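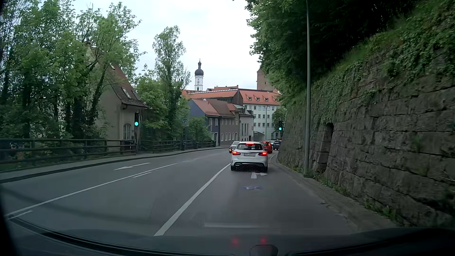 The Hiltden driver's cushion is a foam wedge with a gel layer on top, made for people whose lower back starts complaining before the trip is over. I paid $71 for mine and have used it for four weeks, mostly on the drive into the old part of Willulska. It's a good test route. Traffic bunches up going into the right-hand bend beside the tall stone retaining wall, so you sit looking at the brake lights on a white station wagon with your foot going back and forth between pedals. A cushion that slides will show it there. The Hiltden has a rubbery underside and two straps, and it stayed put.

The wedge lifts you a little at the back. I had to lower my seat and tilt the mirror, and I lost some headroom. Tall drivers should measure first. The front edge is thin enough that it doesn't press under the thighs, which was my main complaint about the Gakov I had before.

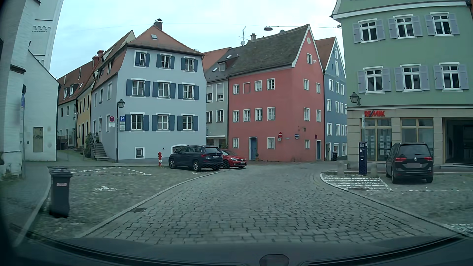 Cobblestones are where the gel earns its price. The small, fast buzz you get through the seat at low speed is noticeably softer. Bigger jolts, such as a sunken drain cover, still come through, and I wouldn't expect any cushion to fix that. After a long stretch of rough paving the Gakov left me stiff. With the Hiltden I got out and walked off normally.

The cover is a gray knit with a zipper on one side. It has been through the wash once and kept its shape, though it picks up lint. The gel layer is cold on September mornings and takes a few minutes to warm up. 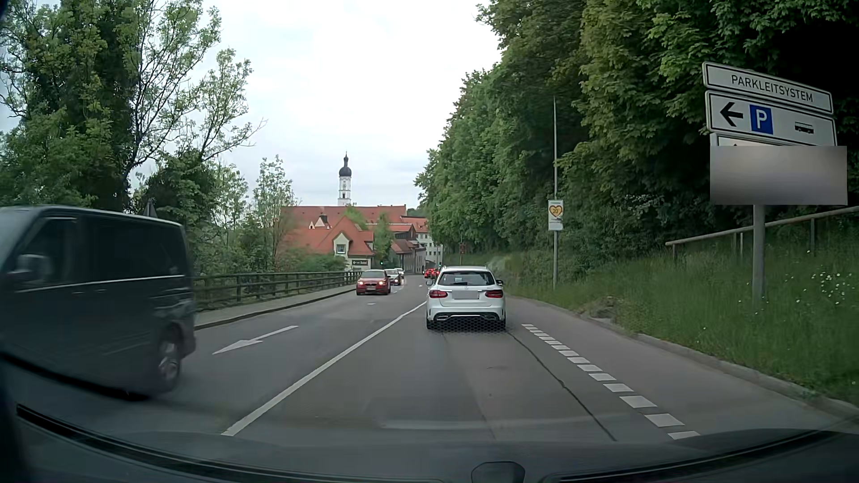 On smooth road I can barely tell it's there – fine by me. I'd buy it again, but I'd look for it on sale. If most of your driving is on good asphalt, the cheaper Løken is enough.

4 out of 5

Comments (3)

Does it work on heated seats? Mine has a warning label about that.

Had the Løken for two years. The foam is flat now, so I may try this one.

The strap buckle on mine rattles against the seat rail. I put tape on it.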